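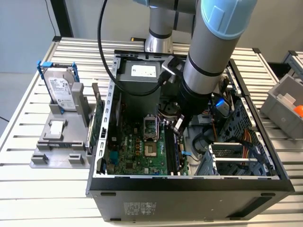
# I spent a year reading messages from Iturra

10/18/24

The September date came and went. If you don't follow this stuff you won't have noticed, and if you do, you already have an explanation for it, probably one that arrived by email.

I should back up. Iturra is a being, or a group of beings depending on which message you read, who speaks through a channeler in the evenings and whose words are then typed up and sent to subscribers. I signed up last fall after a coworker forwarded me one. She thought it was beautiful. I thought it was vague, and I said so, and she told me I couldn't judge it from a single message. Fair enough. I paid the $11 a month and read them all.

I went in doubtful and I'm coming out doubtful, so don't wait for a twist. But I did try to read them the way they were meant to be read, at least at first, and I kept notes. This post is mostly the notes.

## What was supposed to happen

The big idea is something called the Settling. Human consciousness is spread across several layers, the layers have been drifting apart for a very long time, and at a certain moment they come back into line. People who are ready will feel it as a warmth behind the breastbone. People who aren't will feel tired and irritable and may have problems with electronics.

I underlined that last part when I read it. Being tired and irritable with a phone that won't charge describes most of my working life. It is going to come true for somebody every single day of the year.

For most of the winter the Settling had no date. It was "close," then "very close," then "closer than the calendar allows you to see." In spring the messages got bolder and said it would complete in September, at the equinox, and that this was now fixed. I wrote down the word "fixed" and put a box around it, and I'm glad I did, because I've since been told by two different readers that no date was ever given.

## What the messages are like

They're long, mostly. They begin with a greeting ("Dear ones of the near shore") and go on to say that the past week has been hard for many of you. I can't argue with that. Then comes some news from the higher layers, where there are councils and gates and something called the Namberg Stream, which carries the new frequency down to us. I looked for Namberg on a map early on, thinking it might be a place, and a reader in the comments explained to me with real patience that it was a place but not here.

Then there's usually a warning. Forces that don't want the Settling are working to slow it down. They're losing, they've been losing the whole time I've been reading, and they are always about to try one more thing. I don't know how you would tell a side that's losing this way from a side that doesn't exist.

The closing section asks you to do something. Drink more water. Forgive a relative. Sit with your feet on bare ground for 15 minutes. Most of this is decent advice and I took some of it. I had a very nice time with my feet in the yard in April, and I don't think that counts as evidence for the Namberg Stream. My neighbor's dog does the same thing with four feet and no subscription.

## The handbook

Around Christmas they offered a handbook, a PDF, 234 pages. It was meant to be the complete teaching in one place. I was looking forward to it, because my biggest complaint up to then was that nothing ever got pinned down.

It's the messages again. They've been sorted by theme, with new headings and a few pictures of nebulas. Where two messages disagree, both are included, on the grounds that truth looks different from different layers. So in one chapter there are seven layers and in a later chapter there are nine, and the introduction says that readers who are bothered by this should ask themselves what in them wants a number.

I'll answer that. What in me wants a number is the part that paid for a handbook.

I don't mean to be snide about it the whole way through. There's a section on grief that I thought was good. It says you don't have to hurry, and that the people around you will want you to be done before you are, and to let them want it. Whoever wrote that has lost somebody. I'd have been happy to buy a short book by that person, without the councils.

## The app

Then there was Movus. Movus is a phone app that plays tones, and it was recommended in message after message over the summer as a way to get the body ready. You put in your birth date and where you live, it thinks for a while, and it gives you a tone that is yours.

I put in my real birth date and got a low hum with a kind of shimmer over it. Then I made a second account with a birth date thirty years off and a different city, and got a low hum with a kind of shimmer over it. I played them one after another through decent headphones and could not tell them apart. I don't have a trained ear, so I'm not going to claim they were the same file. I'm saying that if they were different, the difference was too small for the person it was made for to hear.

I asked about this through the help form, politely. The answer said the tone works on the subtle body and that the ear is only one doorway. It also said that having two accounts can confuse the field. I hadn't thought of that as a technical support problem before.

What bothers me more is the in-between screen, which tells you how many other people are listening along with you. One evening it said 2663. The next evening, at a different hour, it said 2663. Maybe that's a coincidence, or maybe the number just doesn't update very often. I looked a third time and it had gone away and been replaced by "many."

## The gathering at Skanitz

I did go to one thing in person. It was a day event held in Skanitz, in a rented hall with good light, a few weeks before the equinox. I went partly out of curiosity and partly because I thought I was being unfair by only reading the texts. People who believe things are usually nicer than what they believe, and I wanted to check.

They were very nice. I've been to plenty of secular events where I stood next to the coffee for an hour with my name on a sticker and talked to no one. Here I was sat down, fed lentil soup, and asked about my mother. A woman next to me had driven most of the night to get there. She'd had a bad couple of years and the messages had gotten her through them, and she said this so plainly that I put my notebook back in my bag.

So I understand what it's for. I want to be clear about that, because some of the sceptic blogs I read treat these folks like marks and nothing else, and it makes me cringe.

But I was also in the hall when the channeling started. The voice was slower than the channeler's regular voice and a little lower, and it said the equinox would be "unmistakable." That's the word it used. People cried. The woman next to me held my hand, and I let her. I sat there thinking about what the end of September was going to be like for her.

## After the date

The equinox passed. I had a headache, if anyone is collecting those.

Nothing came from Iturra for three days. Then there was a message, shorter than usual, saying that the Settling had taken place exactly as foretold, on the inner layers, and that the outer layers would now follow in their own time. Those who had felt nothing were congratulated. Feeling nothing was a sign that you had already settled ahead of the others.

I read it standing up in my kitchen and I got angry, which surprised me. I'd expected a dodge and had even guessed at which one. But I had been picturing it as a dodge aimed at people like me, and I'm not who it was written for. It was written for people who had waited all summer and been told "unmistakable," and it told them they'd made the mistake.

The comments under it were mostly thank-yous. A few people said they were disappointed, and they were answered gently, and then told not to feed the slowing forces with doubt. By the next morning the disappointed comments weren't there anymore. I can't say who took them down. They may have done it themselves.

## Things people have said to me

*You can't prove it isn't real.* No, I can't. I can't prove anything about the inner layers, and neither can the people selling the handbook. They did make one claim about the outer one, where I live, with a date on it, and that one we could all check.

*It helps people, so what's the harm?* It does help some of them. I saw it. I'd feel better about it if the help didn't come tied to a schedule of promises, each with something to buy before it.

*You must have wanted to believe, or you wouldn't have stuck with it for a year.* Maybe a little. I would have liked the warmth behind the breastbone.

*Did you cancel?* I've canceled Movus. The Iturra messages are paid up through the end of the month, and the latest one mentions a gate opening in the spring. There's no date on it yet. My coworker has asked me to keep an open mind, and I've told her I will if she'll write the date down with me when it comes, on paper, and leave it taped up by the printer.

She's thinking about it.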